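Gripper trials: the score so far

Regular readers will remember that in April we promised a full comparison of the three grippers on the bench, with results by the summer. The clocks have now gone back, there is frost on the bike shed, and we have results for two and a half of them. We feel this is respectable.

The contenders, for those who have joined since: the Plimitz, a plain two-finger parallel gripper that came in a box full of shredded paper we are still finding; the Pandevberg, with its three jointed fingers and a manual that reads like a divorce settlement; and the Rotich, a soft silicone affair that looks like something you would find clamped to a harbour wall. All three went on the same arm, were run from the same Julach controller and were given the same jobs. Any differences are therefore the fault of the gripper, the controller, the arm, the lighting or whoever was driving.

The jobs have stayed the same since the start. Pick up a teaspoon. Move an egg (hard-boiled, after the first week). Unscrew a jar. Fold a tea towel in half, with "half" generously interpreted. Take a set of nesting dolls to pieces and stand them in order of size. Five jobs, 40 goes at each, per gripper. We did ask whether it needed to be 40, and were told that it did.

The Plimitz did the teaspoon so well that we got bored of watching it. It closes, it holds, it lets go. It has no opinions. On the egg it was fine once we had found the force setting, which lives three menus down in the Julach under a heading that has nothing to do with force. On the jar it was hopeless, and went on being hopeless with the same even temper it had brought to the teaspoon.

The Pandevberg managed the jar. It also managed, on its better days, the towel, and there was a fortnight when people from down the corridor came in to see it done. Against that, it has to be calibrated every morning, and calibration takes 24 minutes if you do not interrupt it. Opening the door too firmly counts as interrupting it. Two of its fingers are excellent and the third seems to be there for moral support.

The Rotich is the half. It is lovely with eggs and would probably be lovely with kittens. It cannot pick up a teaspoon lying flat, because the fingers splay out and pat it. We had done 17 goes at the towel when one fingertip split along the seam, and the replacement has been on its way ever since. The tracking page says it is in a depot. It has said so for long enough that we assume it has made friends there.

All of which brings us to the dolls, where everything went wrong in a more interesting way. Getting the big one open defeated the Plimitz outright, and the Pandevberg got there in a manner nobody would call gentle. The larger trouble was at the other end of the family. The smallest doll is a very small thing indeed, and telling an arm what to do with it by typing in positions was going to see several of us into retirement. So we have changed how we give the instructions. A person now does the job by hand, wearing gloves with a controller fixed to the back of each, and we use the hand movements as the starting point for the arm.

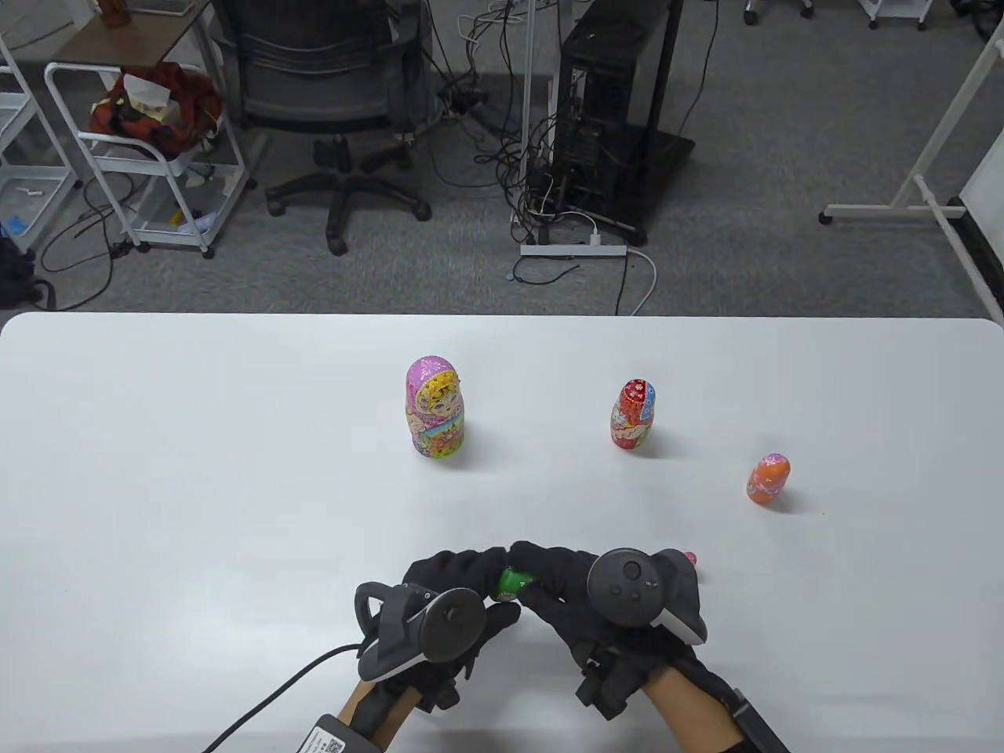 Gloves on, three dolls standing, and something very small and green between the fingertips.

It is a much more sociable way of working. It is also humbling, as it shows how much of picking up a small object is fidgeting. A person doing it will shuffle the thing about between finger and thumb, change their mind, and shuffle it back, and be quite sure afterwards that they simply picked it up. We have the recordings. They did not simply pick it up.

The gloves were compared too, as we cannot leave anything alone. We tried bare hands with the controllers held in the normal way, which meant you could do anything you liked except hold a doll. We tried strapping the controllers to the wrists, which left the fingers free and told us very little about what the hand was up to. Fixing them to the backs of the hands is the arrangement that has stuck. You feel faintly like a beetle, and you learn not to scratch your nose. The cable wants to be led off to the side before you sit down, and checked again once you have sat down on it.

Early figures, for those who skip to the figures. With positions typed in, the Plimitz moved the smallest doll to the right spot 5 times in 40. Starting from the recorded hand movements, it managed 24. We would like to claim this as a triumph of method, and we shall, but in fairness the fingertips were also changed for a narrower pair halfway through the typed run, so somebody with a proper sense of statistics will want a word. The Pandevberg has only done the recorded version and is sitting at 17, with the third finger responsible for most of the losses. It keeps arriving late and knocking the doll over.

The Julach deserves a paragraph to itself and will not enjoy it. As a controller it is quick, steady and hard to crash. As a thing to live with, it beeps. It beeps when a grip succeeds and it beeps, on the same note, when a grip fails. There is a setting to change this. We changed it, and it now beeps twice for both.

What happens next: the Pandevberg gets its turn with the typed positions, so that the comparison is at least unfair to everyone equally. The Plimitz goes back to the start of the doll job with the narrow fingertips on throughout. The Rotich rests, pending the depot. We would also like more pairs of hands for the gloves, particularly large ones and left-handed ones, as so far the arm has been taught by people with much the same hands and it has picked up our habits. Sessions last nearly an hour and there are biscuits, which must be eaten before the gloves go on. We had to write that rule down.

The sign-up sheet is on the lab door until October 31, 2025. If you have already put your name on it as a joke, we have taken it seriously and you are booked in.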